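**Sim rules, round two - please read before you queue anything**

Quick one, the build server is down till 4 pm so I have time to type.

The Nusamberg sim guidelines got their update in September. Most of you have seen the draft. Wálter Ñahui cut it from 19 pages to six, thank him when you see him. What changed:

- **Start pose gets logged.** Every episode, no exceptions. Wrist camera tilt too. We had 3025 episodes in the Cloltden batch and 685 of them had no start pose at all. Those are out of the training set untill somebody can rebuild them from the joint logs.
- **Empty gripper at start** unless the task card says otherwise. Fingers open.
- **Sim and real stay in separate folders.** Never mixed, not even for a quick test. File name has to say which.
- **Glass counts as an obstacle.** Panes, cabinet doors, anything see-through. Collision mesh on, even when the planner seems fine without it.
- **Cap is 2000 episodes per task** before review. Then stop and wait for sign-off.

Svend Ásgeirsdóttir asked about odd camera angles. Keep them! A steep tilt is not a fault. Plain flat walls, hardly any texture, also fine. What gets an episode rejected is a clipped mesh or a missing log, and the reviewer has to write down which one. "Looks weird" is not a reason code. We had far too many of those from the Ardeleanu round and had to go through them all again by hand.

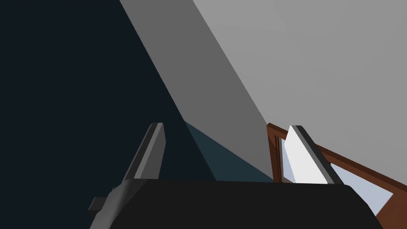 Reviewers - two per batch from now on, and not the person who ran it. Prosico already works this way and their backlog is down to 1151, so it can be done. If the two of you disagree, the episode goes in the hold folder, don't argue it out in the comments.

Still open: how long we keep rejected episodes. Wálter says a year, Svend says forever, storage says please no. Send me your vote before the next call.

New task cards are on the shared drive, old ones are gone. If your still using a printed one, bin it.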